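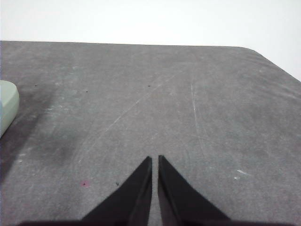

Refilled ink and the office fleet: a conversation with Jinlong Kang
Apr 25, 2018

Jinlong Kang has spent most of his working life on the service side of office printing, first repairing inkjets under contract and now running the technical desk at Gratetlow, a supply and repair firm in Delldale. His clients are mainly small offices with between two and a dozen machines. We spoke about bulk ink, printheads and the cost of letting a printer sit idle.

Kang began with viscosity. Most complaints he receives about refill ink are put down to colour, he said, when the fault is in the flow. "A head is designed for ink within a narrow range of viscosity and surface tension. Go outside that range and the nozzle either starves or floods. The customer sees a band across the page and says the magenta is bad. The magenta is fine. It isn't arriving."

Gratetlow tests each batch of bulk ink before it is decanted. The check is a nozzle pattern, then a run of 200 pages at mixed coverage, then a second nozzle pattern after the machine has been left over a weekend. A batch that passes the first pattern and fails the last one goes back to the supplier. According to Kang, the weekend is the harder part of the test.

He is careful about the difference between dye and pigment. Dye inks are dissolved in the carrier and are forgiving to handle. Pigment inks are suspended particles, and they settle. "If a bottle of pigment black has been on a shelf since last June, you turn it over slowly for a few minutes before you open it. You don't shake it. Shaking puts air in, and air in the line behaves the same as a clog until it works its way out."

Mixing the two is the most common cause of a ruined head that he sees. The two types can react on contact and form a gel in the damper or the channel behind the nozzles. Flushing sometimes clears it. His bench will try up to 6 cleaning cycles by syringe at low pressure, and then the head is written off.
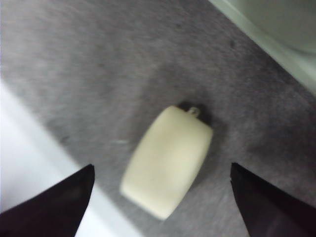

Can a printer be switched from cartridges to a refillable tank system partway through its life?
It can if the printhead still gives a full nozzle pattern and the tank ink is the same type as the cartridge ink. If the pattern has gaps, clear those first, as the new system won't fix them.

On the matter of chips, Kang was brief. The chip on a cartridge keeps an estimate of ink used, based on drops fired and cleaning cycles run. It doesn't measure what is left. A refilled cartridge with an old chip will report empty while full, and a reset chip on a half-filled cartridge will report full until the head runs dry. His technicians weigh cartridges before and after filling and write the figure on the label.

Yiran Fan, who handles accounts for the same firm, joined us for the part of the conversation dealing with volume. She recommends that an office work out its monthly page count before choosing any ink supply at all. Under 200 pages a month, she said, the ink lost to cleaning cycles can outweigh any saving from bulk bottles. Between 700 and 900 pages, a tank system is normally worth the bench time to fit it.

"People quote me the price per bottle," Fan said. "I ask for the pages. They usually have to go and print the status sheet — and then they find one machine is doing all the work and another has hardly moved."

One client, a drafting office in Prulstead, had exactly that arrangement. Two wide-format printers were bought together, and staff used the one nearer the door. The second printer spent its ink on automatic cleaning. Fan had the office send the Tuesday plots to the second machine. The heads in both have lasted since.

Kang's maintenance advice is plain. Print a page using every colour once a week. Leave the printer plugged in and turn it off at its own button so the head parks over the cap. Keep the room away from dry heat in winter. Wipe the cap and wiper with distilled water and a lint-free swab, and replace the swab once it picks up colour. Tap water leaves scale, he said, and alcohol hardens some wiper rubbers.

Asked about waste ink pads, he said they are ignored until the machine stops. The pad counter is a second estimate, separate from the cartridge chips, and heavy cleaning fills it early. Gratetlow replaces the pads and resets the counter in one visit. Resetting without replacing is cheaper and he won't do it. "The ink has to go somewhere. I've lifted printers off a desk and had it come out the bottom."

The firm is now trialling a pigment set from a supplier named Tan, with samples running on two bench machines. Kang wouldn't give a view on it before the settling tests are finished.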